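Print | E-mail

Minutes, travel club meeting, October 22, 2019, Ernstead

I took notes again, so blame me for the spelling. We started late — the train from Ulen was slow, and half of us were on it.

First up, miles. The club's pooled account stands at 3772, and we need 1000 of those for the June upgrade on the Farías trip. I moved that we book now. Carried! 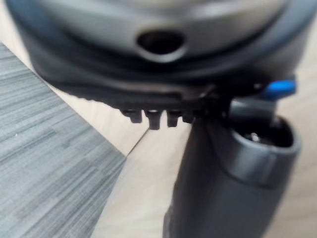 Close up, dark gray housing with a black rim.

Next we got into the hotel. I like the one by the harbor (breakfast included, and a late checkout), but several people want to be nearer the station. We agreed to hold rooms at both for 3 nights and drop one later.
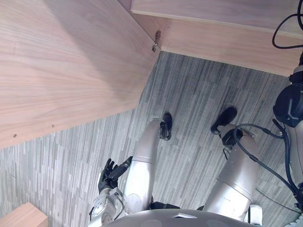
The harbor place wants a deposit up front and the station one doesn't, so I'll call them both and ask about group rates.

Gestura, the booking app, came up again. It double-charged us for seats, and I'm still waiting on the refund — case number 1394, if anyone else calls. 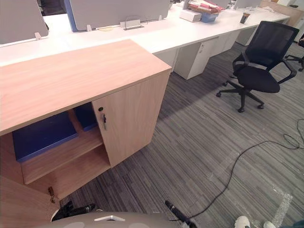
Paper tickets and receipts need a proper home. I've been carrying them around in my backpack, and I'm tired of it. The lower section of the wood-grain cabinet is bare, so I said I'd put the folders there, and the door next to it has a lock if we want one for passports copies.

Luggage was last. 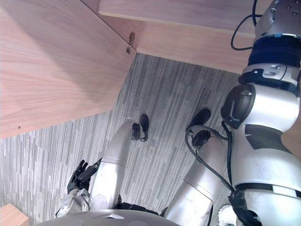
Can we check a second bag on the upgraded fare?
Only on the outbound leg, so pack light coming home.

Print | E-mail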